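Storage of Loose Produce in a Shared Student Kitchen
Project report, Household Studies module, Gustley
Submitted by Lionel Whiteley. Supervisor: Thaddäus Oberholzer

1. Background

The shared kitchen at Lockwood serves two corridors. At the start of the project, potatoes, onions and fruit were kept in the plastic bags in which they had been bought. The bags trapped moisture, and produce at the bottom was often overlooked until it had spoiled. The project considered whether open wicker baskets would be a suitable replacement.

2. Choice of container

Three types of container were compared: a lidded plastic box, a wire tray and a woven basket. The basket was preferred on grounds of ventilation and appearance. The chosen type is tan-brown, with a thick rim that gives a firm hold when the basket is moved between the shelf and the table.

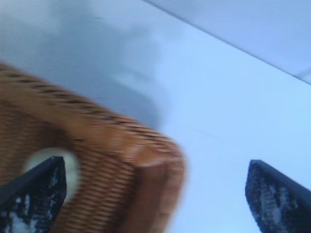

Does a wicker basket need a lining for loose produce?
A lining is advisable for anything that sheds soil. A sheet of plain paper is sufficient and should be changed weekly. Onions and citrus fruit may be placed directly on the weave.

3. Method

Residents were asked to empty their bags on arrival and to place each item in the basket by hand, with older items on top. The limit was set at 6 baskets for the kitchen, each labelled by corridor. Produce was weighed on the kitchen scales before storage, and any item discarded was weighed again. The trial ran through September.

Each basket was cleared at the end of the week and set on a white table for inspection. The rectangular basket has sides that narrow towards the base, so that crumbs of soil collect in the lower corners and must be brushed out. The rim and the inside of the weave were checked for broken strands.

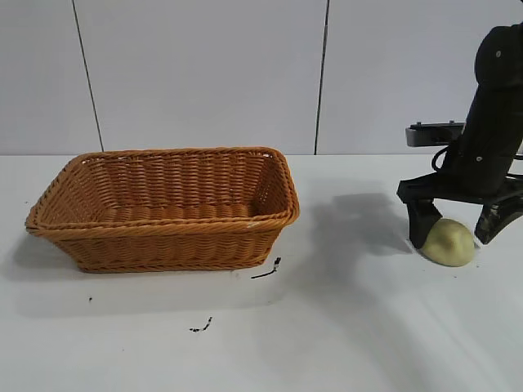

4. Results

Over the trial, 2,665 grams of produce were discarded from bags and 1,711 grams from baskets. Potatoes accounted for most of the loss in both cases. One basket was filled beyond 500 grams of soft fruit, and the lowest layer was bruised.

5. Recommendations

Baskets should be kept away from the window and the radiator. Soft fruit should be stored in a single layer. A second trial is proposed for the kitchen at Brateo, where the shelves are deeper and the baskets could be stored lengthways.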